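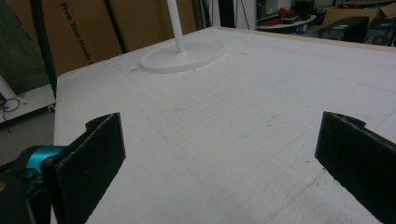 White foam tabletop keeps getting scuffed, what can I cover it with?

Posted in Workshop and Craft Rooms, 5th April

I have a big work table with a white foam top and a light wood strip along the far edge. I ruled a grid of thin gray lines on it so I could line things up. It was fine until March. Now there are gray smudges and dots all over and scuff marks across the lines. I tried a kitchen eraser sponge on one corner and it took the lines off along with the dirt.

I'd like to keep the foam because it's light and I can lift the whole thing by myself. Is there a way to clean it, or do I need to cover it? I don't want to spend more than $45.

Lụa Hoàng

kvaran_shed

Just flip it over. Mine had 2 good sides.

Paper Lantern

Don't use the sponge again, and keep solvents off it. Acetone and spray paint will both eat polystyrene. For the smudges use a soft cloth, cool water and one drop of dish soap, and wipe without pressing. Try a white vinyl eraser on the small specks, but stay away from the lines. Some gray will stay in the surface and you'll have to live with it. 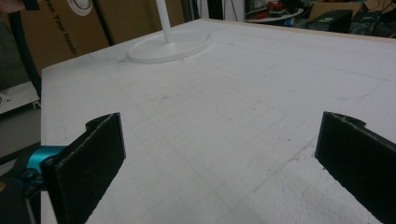
Check for places where the smooth skin has worn through and you can feel the beads. Cleaning won't help there, it only pulls more crumbs loose. Brush off what's already loose and put on a thin coat of lightweight water-based filler. Let it dry overnight, then sand it very lightly – 220 grit is plenty. Redraw the lines over it with a soft pencil.

After that I would cover it. Clear vinyl table cover sold by the yard is the cheapest way and your grid will show through. Tape it underneath, not on top, or the tape will lift the skin when you change it. Let the vinyl lie flat for a day first – the fold marks take a while to come out.

Dillent459

I had vinyl on mine and it was too shiny under a lamp. I went with a roll of white paper, clamped at both ends, and I pull a fresh piece across when it gets dirty. You do have to draw the grid again every time. If that bothers you then get the vinyl, the matte kind if your store has it.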